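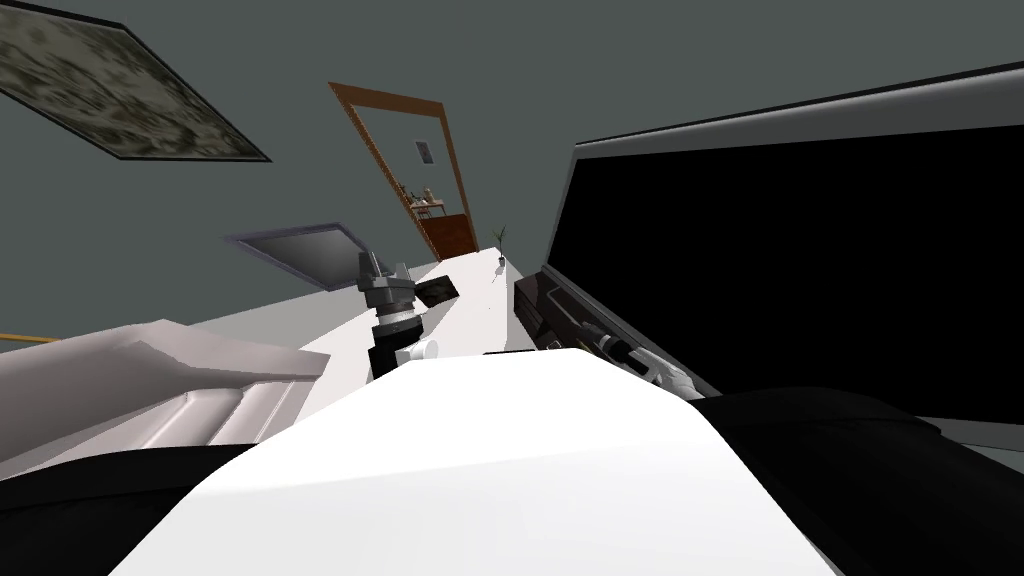

Recovering from a wrist joint fault in simulation

If you run a two-arm robot in Tekside, sooner or later one arm will stop partway through a task and refuse new commands. The console prints "joint limit, wrist" and the other arm keeps going. That second part is the safety problem. On a real robot, an arm that doesn't know its partner has stopped can drive straight into it.

These steps are for the tabletop tasks in the Pireck household set. They should work in other rooms too, but I have only tried them there.

Before you start

You need Tekside with the Grarneo controller loaded and logging turned on. If logging was off when the fault came up, run the task again with it on. You can't get the joint history back afterward.

Step 1. Pause both arms

Use the global pause. The per-arm stop leaves the other arm's queue running, and it will pick up its next waypoint as soon as you touch the viewer.

Step 2. Save the state

Save the log and a still from the head camera before moving anything. Name both with the run number. The head view is often badly tilted after a fault and you may be tempted to level it first. Leave it alone until the state is saved.

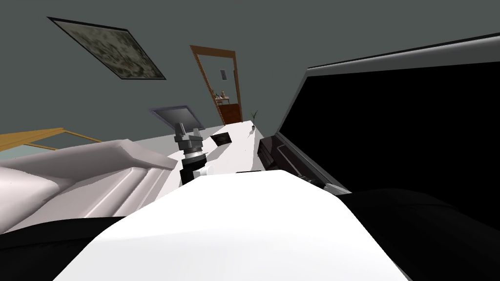
Step 3. Find the joint that tripped

Open the log and go back 3 seconds from the fault line. Look for a wrist value that climbs steadily while the commanded value jumps. In my runs it was joint 6 every time. The Urbańczyk planner had picked a path that turned the wrist the long way around.

Step 4. Back the arm out

Set the speed limit to 12 percent and jog the faulted joint away from its limit. Watch the clearance readout for the other arm while you do it. If it drops below 80 mm, stop and move the other arm first.

Step 5. Link the stops

In the controller settings, turn on "fault stops all arms." It is off by default. Restart the controller or the change won't load.

Step 6. Test it

Force a fault by commanding the wrist past its limit at low speed. Both arms should halt. If only one does, check that both are listed under the same stop group. A second arm added later gets its own group, and you have to move it over by hand.

Do this test again after any controller update. My March update put the setting back to off.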